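Plultham Robotics Club - Minutes, July meeting

Present: Minttu Leinonen (chair), Osvaldo Rezende (minutes), 17 members. Started 6:10 p.m.

1. Minutes of the last meeting approved with one fix: the spare cable order went to Sedell, not Fomola.

2. Fridge task. Osvaldo reported for the arm group. The task for the Riihimäki meet is green cans and the pull-out drawer, using both arms. Each team gets 10 minutes. 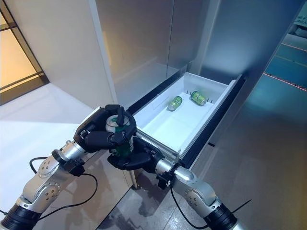 Both hands on a can in front of the open drawer.

Minttu asked if two-handed holds should be the default. Left open until the grip code is merged.
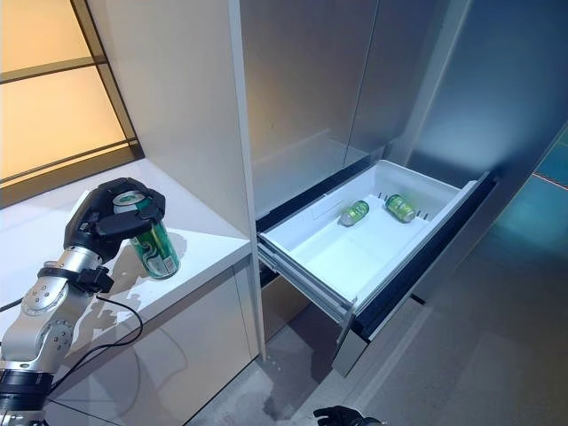 Scoring was next. The draft rules give 20 points per can and do not say when a can counts as placed. Osvaldo wants it to count only after the hand lets go - a can standing upright on the counter with the fingers still around it would score nothing. Agreed, 11 to 6. Minttu will send the wording to Riihimäki.

3. Budget. $798 left. Finger parts come first, then travel. Members who need help with the train fare should write to Minttu
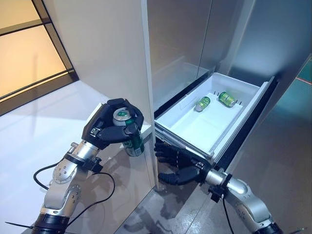 before the end of the month. The van is still an option if more than 10 people sign up.

4. Any other business. Log sheets go in the blue binder.

Closed 7:25 p.m.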